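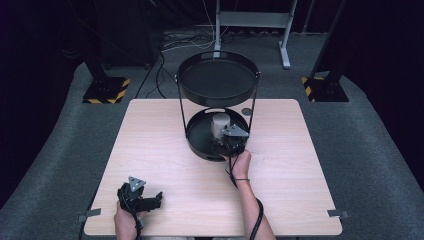
Chokecherry or black cherry? The app keeps changing its mind

Knut Fröhlich
Viewed 634 times

There's a clump of young cherries along the fence line on our lot outside Monthorpe, elevation 1,726 feet if it matters. The tallest is maybe twice my height, the rest are sprouts. I ran leaves through Pleka on my phone and got chokecherry (Prunus virginiana) for one and black cherry (Prunus serotina) for another from the same stem. Same stem! The app gave both a high confidence score, so I don't put much weight on the score.

My neighbor says you tell them by the bark, but these are too young to have bark worth looking at. The old field guide I have says chokecherry leaves are "broader," with no picture of either. Broader than what?

Leaves are shiny on top, finely toothed, and pointed. No flowers left when I looked in July. There are a few green fruits on long stalks, hanging along a stem like tiny grapes. I'd like a feature I can check with my own eyes before I decide which sprouts to pull. Hand lens is fine, I have one.

3 answers, sorted by votes

Torunn Sæther

I wouldn't trust leaf width either. It varies a lot on one plant, and sprout leaves are the worst ones to judge from. Shade leaves run bigger and thinner, and that's probably what threw your app. Skip the sprouts and take several full-size leaves from the older growth, then go through these in order:

1. Turn a leaf over and look along the midrib near the base with your lens. Black cherry usually has a strip of hairs on each side of it, whitish early in the season and rusty brown later. Chokecherry lacks that rusty strip, though it can have small pale tufts where the side veins meet the midrib. A bare midrib on a very young leaf doesn't prove much.

2. Check the teeth. On black cherry they are blunt and curve in toward the edge, so the margin feels nearly smooth if you run a finger up it. On chokecherry they are fine, sharp, and point outward.

3. See where the leaf is widest. Chokecherry is often widest past the middle, then narrows fast to a short point. Black cherry is longer and more evenly tapered. I put this one late for the reason above.
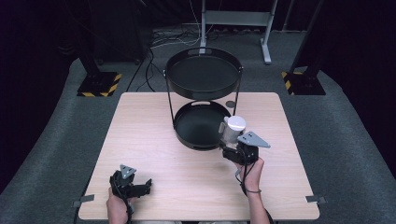 4. Wait for fruit and look where it joins the stalk. On black cherry the little calyx lobes stay on and make a ragged collar. On chokecherry they drop and leave a plain rim. For me this settles it when the leaves don't.

The glands at the top of the leaf stalk won't help you, both species have them. Same with the bitter almond smell from a scratched twig. People repeat that one as if it meant something, and all it tells you is that you're probably in the cherries.

Hauke Eichhorn

It's black cherry. Shiny leaves = black cherry. I have them all over and they get to 50 feet easy. Pull them while they're small.

Kerstin Stöcker

I'd be careful with the answer above mine. Black cherry does tend to be shinier, but chokecherry can look fairly glossy after rain, and "shiny" is how half the bad records in our county list got made. Torunn's step 2 is the one I use in the field.

One thing to add – if you have livestock on either side of that fence, the name matters less than you'd think. Wilted leaves of both are dangerous to them, so don't leave the pulled sprouts lying where animals can reach.

Comments

Knut Fröhlich: Rusty hairs on four leaves out of five, and the teeth curve in. Leaning black cherry. Not pulling anything until the fruit is ripe and I've seen the collar.

Torunn Sæther: Good. Was the fifth leaf a young one?

Knut Fröhlich: Yes, from near the tip.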